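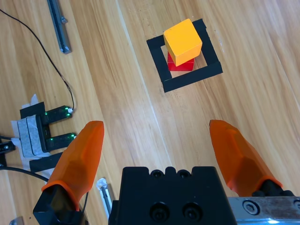 Klebeband-Markierung auf geölter Holzplatte: Rückstände, und wie bekomme ich das Quadrat gerade?

Hirnidano
2025-02-11

Ich habe auf einer hellen Tischplatte aus Holz mit schwarzem Klebeband ein Quadrat als Ablagefeld markiert. Darin werden Würfel gestapelt, ein gelber auf einem roten. Am linken Rand ist außerdem ein U-förmiger Sensor mit mehreren Lagen grauem und weißem Band festgeklebt, darunter liegt noch ein schwarzer Streifen direkt auf dem Holz.

Zwei Probleme:

Erstens steht das Quadrat leicht verdreht. Ich habe nach Augenmaß an der Maserung ausgerichtet, die in meiner Blickrichtung schräg über die Platte läuft. Die Markierung soll ohnehin neu gesetzt werden, diesmal bezogen auf die Tischkante.

Zweitens habe ich im Juli an einer anderen Stelle einen Streifen desselben Bandes abgezogen. Zurück blieb ein klebriger Film, der sich mit Wasser und Spülmittel nicht lösen ließ. An einer Stelle sind feine Fasern mit hochgekommen. Die Oberfläche ist geölt, nicht lackiert. Das Band ist einfaches PVC-Isolierband aus dem Baumarkt.

Gesucht ist ein Verfahren zum Entfernen, das die Ölung nicht angreift, und ein Band, das sich nach einigen Monaten noch sauber abziehen lässt. Die Linie muss schwarz bleiben.

Clener

Isolierband ist für diesen Zweck ungeeignet. Die Weichmacher wandern in den Klebstoff, dieser wird schmierig und zieht in die Poren ein. Auf Öl geschieht das schneller als auf Lack.

Zum Entfernen: Band mit dem Föhn auf kleiner Stufe anwärmen, handwarm genügt. Dann flach zurückgefaltet abziehen, also möglichst parallel zur Oberfläche, und in Faserrichtung. Da die Streifen bei dir schräg zur Maserung liegen, an jedem Streifen das Ende wählen, von dem aus der Zug eher mit der Faser läuft. Langsam ziehen. Bei senkrechtem Zug reißen die Fasern aus, das dürfte an deiner Schadstelle passiert sein.

Den Restfilm mit Waschbenzin auf einem weißen Baumwolltuch abnehmen. Tuch befeuchten, nicht die Platte. Vorher an der Unterseite testen. Kein Aceton. Orangenölreiniger funktioniert ebenfalls, hinterlässt aber selbst einen Film, auf dem das nächste Band schlecht haftet. Für gute Belüftung sorgen und den Sensor vorher stromlos machen.

Die gelösten Stellen sind danach matt. Nach dem Ablüften mit Körnung 2000 trocken und ohne Druck überstreichen, dünn nachölen, Überschuss nach 30 Minuten abnehmen. Neu kleben erst, wenn das Öl vollständig ausgehärtet ist. Die Angabe auf der Dose gilt, im Zweifel länger warten.

Als Ersatz schwarzes Gewebeband mit rückstandsfrei ablösbarem Kleber (Gaffer, matt) oder schwarzes Washi-Band. Washi ist dünner, die Kante trägt kaum auf. Bei Würfeln, die über die Linie geschoben werden, ist das ein Vorteil.

Poirier

einfach wd40 drauf und gut. hab ich immer so gemacht, allerdings auf küchenfront, nicht auf holz

Falon

WD-40 auf geöltem Holz gibt dunkle Flecken. Bitte nicht.

Ergänzung zur Geometrie, der Rest steht bei Clener. Die Maserung taugt nicht als Bezug. Anschlagwinkel an die Vorderkante legen, eine Seite mit weichem Bleistift (2B) dünn anreißen, die anderen Seiten davon abtragen. Danach beide Diagonalen messen. Sind die vier Seiten gleich lang und die Diagonalen ebenfalls, ist das Feld rechtwinklig. Festlegen, ob das Nennmaß innen oder außen gilt, sonst steckt die doppelte Bandbreite als Fehler drin.

Die Ecken mit Überstand kleben und auf einer untergeschobenen Lage Backpapier zuschneiden. Nicht direkt auf der Platte schneiden, der Schnitt bleibt sichtbar.

Zum Sensor: Bandlagen geben mit der Zeit nach, das Gehäuse wandert. Ich würde eine kleine Grundplatte verschrauben und diese an der Tischkante klemmen. Dann entfällt das Kleben dort ganz.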